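**Puritz notebook, February, afternoon session**

Student project, PC teardown task for the Nindeo entry. Went back to the tower this afternoon with the two-finger gripper. The memory slots and the CPU socket are close together, so the approach has to come in at an angle. Changed the wrist offset in Zeston and saved it as run 758.

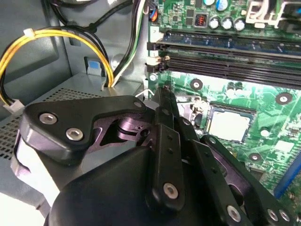 Does the arm undo the socket lever as well?

For now we open it by hand before each run. The lever is a separate job for next term.

Grip force is still set by eye. Too little and the chip turns in the fingers, too much and I worry about the edge of the substrate. Left it at the lower setting and slowed the lift.

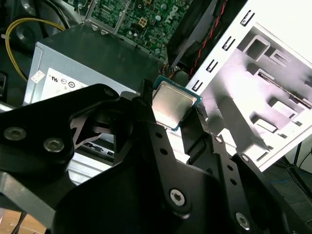
The log for this session came to 3352 lines, almost all of it force readings. Yensuk script needs a filter before anyone tries to plot that.

Second part is placing on the grey practice board on the extrusion wall. Same grip, new approach path.
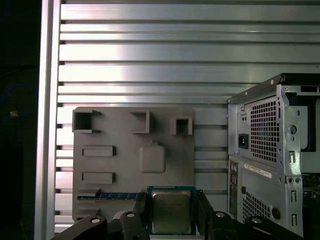 The practice board wants its own zero point, separate from the case. Two things to do next: measure the pad height again, and print spare finger tips.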